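December 2019 – mixing notes, Kedetti record

Finally got the hurdy-gurdy to sit next to the guitars. I'd been fighting it for two evenings with EQ and the fix was dumb: pull the left guitar down and let the drone have the low mids. Tania Marikar came by, listened to "Padinia" twice and said the chorus sounds like a band now (high praise from her!). The whistle still pokes out at the top of verse 2. I cut a narrow notch at 2,192 Hz and it's better, but I want to hear it on the small speakers before I believe it.

Session is at 11 songs if we keep "Figueroa", and I really want to keep it – the fiddle take is the best thing on the record, wobbly ending and all.
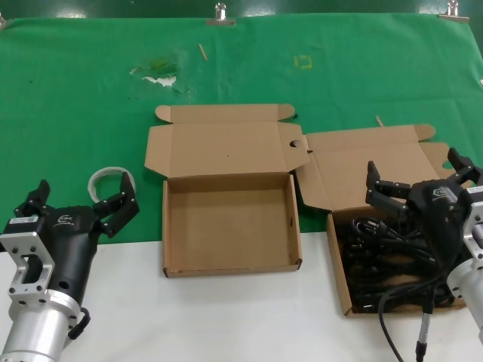 *Two cardboard boxes, open, on the table by the green cloth.*

Clovden wants the masters in January and they're pressing 1,000 copies, so no more re-tracking drums, please, however much we moan about that snare. Vocals on "Figueroa" are still too wet. Try the short plate, less pre-delay, and ride the growls by hand instead of leaning on the compressor.

Tania has the lyric sheets. Ask her which spelling of the third title we're using.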